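¿Cómo mantener bonito un tablero blanco mate grande?
Categoría: Hogar y taller > Mesas y superficies

Satish Thomas

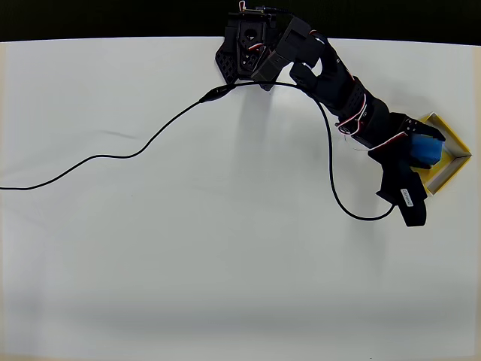
¡Me he enamorado de las mesas blancas mate! Llevaba años con un tablero brillante y cada bombilla del techo me devolvía un reflejo en plena cara. Ahora quiero una superficie como la de la foto, donde la luz se queda en grises suaves y cualquier cosa negra resalta una barbaridad. He visto un tablero Tenberg que me encaja de medidas, pero viene en crudo y lo tendría que pintar yo en abril. ¿Qué esmalte aguanta el roce? ¿Y cómo se limpia el mate sin que le salgan calvas brillantes? ¡Gracias de antemano, que estoy con muchísimas ganas!

Divya Mathew

¡Gran elección, yo tengo dos y pintaría hasta la del comedor! Usé esmalte al agua Bradberg mate, referencia 894, con rodillo de espuma de poro fino. Imprimación primero, luego tres manos muy finas, dejando 6 horas entre una y otra. Antes de la última pasé lija de 600 casi acariciando y limpié el polvo con un trapo apenas húmedo. El rodillo siempre en la misma dirección y sin volver sobre lo que ya tira, que ahí salen las marcas.

Para limpiar: bayeta de microfibra, agua tibia y una gota de jabón neutro. Nada de estropajo ni esponjas "mágicas", que pulen el mate y te dejan justo esas calvas. Lo pesado, mejor levantarlo que arrastrarlo. Y ten paciencia al principio (a mí me costó horrores), porque la pintura parece seca al tacto mucho antes de estar dura. Yo esperé 26 días para ponerle peso encima y sigue preciosa.

rarkthorpe

ponle un hule y ya

Satish Thomas

¡Qué maravilla, Divya, me lo apunto todo! Lo del hule no, que para eso me quedo con el brillante, jaja. ¿Los cantos los hiciste también con rodillo?

Divya Mathew

Con brocha plana pequeña, y primero los cantos. Si se te escapa una gota hacia arriba, la recoges con el rodillo enseguida. ¡Ya nos contarás!

Última actualización: abril
Contacto | © Comunidad Annamalai | Volver arriba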